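Edgars Rebane
@edgarsrebane

Starting a thread on how we collect demonstrations for the block task at Wullstead. A few people asked after the last one and my replies were getting long. 1/

The target for this round is 2000 episodes. One episode is one person driving the arm through one instruction, start to finish. We save the camera video, the joint positions and the text of the instruction. 2/

The instructions are short. "Put the red block on the green block." "Move the blue block next to the red one." We wrote 20 of them and the Kokkonen script picks one before each episode. The operator doesn't get to choose. 3/

In the first round they did get to choose. Everyone went for the easy ones and we ended up with a big pile of red on green and hardly any blue. The model learned to go for red whatever you typed. 4/

Start positions matter more than I expected. People put blocks down in a neat row in the middle without thinking about it. Now the script gives a rough layout and you follow it, even when it puts one block a long way from the others. 5/

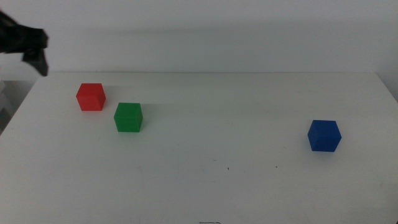
The long reaches are where the operators slow down, and that shows up in the data. Episodes with a far block run longer and have more small corrections near the end. We keep the corrections. We do trim the pause at the start while the person reads the instruction. 6/

Failed episodes: we keep those too, in a separate folder with a label. If the block gets dropped and picked up again, that counts as a success. If it goes off the table, it's a fail and you reset. 7/

Someone asked about the plain background. It's plain for this round only. We want the basic behavior working first, then we add clutter. The Lotetti set went straight to clutter and I couldn't tell what the model was getting wrong. 8/

Shifts are 2 hours. After that the driving gets sloppy and I end up throwing out the last part anyway. On a good shift one person gets through 100 episodes. Resets take up more of the time than the driving does. 9/

Labels get checked the next morning by someone who wasn't on the shift. They watch at double speed and mark pass, fail or unsure. Unsure goes to me. Most of those are "next to" episodes, so we finally wrote down what "next to" means: less than one block width between them. 10/

Q I keep getting is whether you can do all this in simulation. We did some in Hesonov last May. It was fine for reaching and bad for grasping. I still use it to test the layout script before we put it on the real table. 11/

The format notes and the instruction list are going up once I've cleaned out the old file names. The video will take longer, the upload from our building is slow. I'll add the link to this thread. 12/12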